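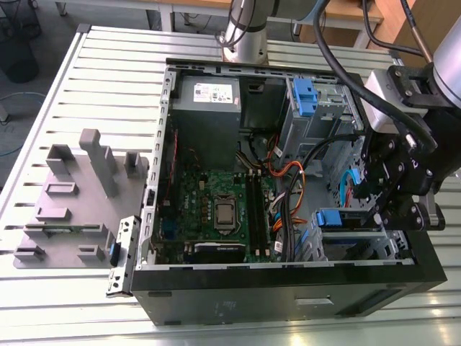 Notebook, bench 2, entry 05/07/2012

Continue with the desktop towers from the Adomaitis office. I finished the paper part in the morning (list of serials, stickers on the cases) so today is only opening and looking inside.

Working position: tower on its side on the slatted table, open side up. Last time I worked with the tower standing and I dropped one screw into the power supply grille, which cost me half an hour. On its side is better. But attention to the gaps between the slats, small screws go through them and then you look for them on the floor. I put the magnetic dish at the right hand now.

The machine of today is the Dell, black and silver case. Our number 16 on the list. Complaint on the ticket from Hondell: "turns off after some time, loud". It does not say how much time. I will write to them again to please ask the user.

What I note before touching anything:

The cooler is off the processor, so the metal lid is visible in the socket. The retention parts around it are still in place. I prefer to leave them in place, last week a clip broke when I took everything out for cleaning and we had no spare.

Two long memory slots, black, with white clips. Check clips with finger only, no screwdriver.

Drive cages have the blue plastic latch and the blue handle. Good design for service, no tools needed. For colleagues who did not have this type before: blue means you are allowed to pull it. First disconnect the cable, then pull. In the other order you bend the connector.

Power wires (orange, yellow, black) cross between the board and the drives in one bundle. The light blue SATA cable makes a loop near the drive cages. I want to tie the bundle closer to the wall when everything goes back, so that the air has a free way. There is also the thin red wire which comes down along the left wall from the power supply. I have not followed it to the end. To do.

The perforated metal bracket on the left side sticks out from the case. Before closing, look if it is bent or only not seated. If it is bent, straighten with the flat pliers and a cloth between, the edge is sharp -- I have a cut from the one before.

The gray printed fixture stays on the table left of the case. The slots are a bit tight for my taste, if we print it again I would ask for 2 mm more. The posts are good height.

Order of work for this type, as we agreed:
1. Write the label of the power supply in the list (the text is small, use the lamp).
2. Drives out, drive cables marked with tape.
3. Expansion card out, it is the black one on the lower edge of the board. Into the antistatic bag immediately.
4. Memory out if present, same bag system.
5. Dust with brush and the small vacuum. Not compressed air inside the room, please.
6. Old paste off the lid with alcohol, new paste, cooler back.
7. Test for 57 minutes with the side panel on. With the panel off the test says nothing about heat.

About step 7: the number comes from the old Iltalus sheet, I do not know why they chose it and I did not find an explanation. I keep it so that the results can be compared with those from December.

Paste: the tube is almost finished. Enough for one more machine, maybe. Order from Drorirby together with the bags and the 11 cm cable ties, the short ties we have now do not go around the thick black cable.

Also I would like to look with the magnifier at the capacitors on this board. If a top is swollen the cleaning will not help and we should tell Hondell before we spend the afternoon on it. So maybe this step must be number 0 in the list above. Please tell me if you agree, then I change the sheet on the wall.

Open points: red wire, bracket, capacitors, answer about the time until it turns off. Side panel is on the lower shelf with the same number sticker, do not mix with the other black one.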